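Print this post
E-mail to a friend

Notes from the kitchen set, February

We finished the first block of kitchen recordings this week, and I said I would write down how it went while I still remember the details.

The target for the block was 526 usable examples. An example, the way we count it, is one complete attempt at one instruction, from the arm in its start position to the arm back in its start position, with the written instruction attached. If the instruction is missing or wrong, the example goes in the bin even if the movement was perfect. Brayan Villca and I did most of the driving. Leidy Paucar wrote the instructions and checked them against the recordings afterwards, a slower job than driving and one that gets less thanks.

I drive better in the mornings. After 12 minutes or so my wrist starts to make decisions for me, and you can see it in the data: the approach gets faster and the stop gets rougher. Yaneth Henao looked through my afternoon files and asked me to redo 7 of them. She was right about all but one, and I redid that one too.

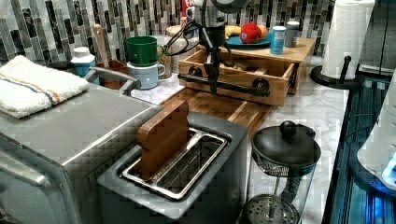 The question I keep coming back to is how untidy the counter should be. Last year at Flindon we recorded on a bare table, one object at a time, and the policy we trained on it was hopeless as soon as anything stood next to the thing it was meant to pick up. So this time the counter is full, and things are left in places where they don't belong. The cutting board standing in the toaster slot is a good case. A board lying flat on the marble is one kind of grasp, and a board standing upright in a slot is another – the fingers have to come down on either side of it and the first part of the lift has to be straight up. We wanted both under the same word, "board", with the instruction saying which one.

That makes Leidy's job harder. "Pick up the board" is no use when there are two, and "pick up the small board" depends on what you compare it with. She settled on naming the place first and the object second. I found it stiff to read at the start, but it cut down the arguments.

Shuk-fan Wei wants more failures kept in. At present we throw away any attempt where the object slips, and her view is that a slip followed by a recovery teaches more than a clean lift. I agree in principle. In practice I am not sure I can slip on purpose without it looking like I slipped on purpose. We will keep the accidental ones from now on, tagged, and see whether training with them makes any difference.

A small thing for anyone using Florka to label: the episode number field stops at 999 and then starts again from the beginning without a warning. Eusebio Cuadros found this on an older set, and it took him an evening to separate the duplicates. We now put the block name in front of the number.

Next block is the same counter with the objects moved, then drawers.

Print this post
E-mail to a friend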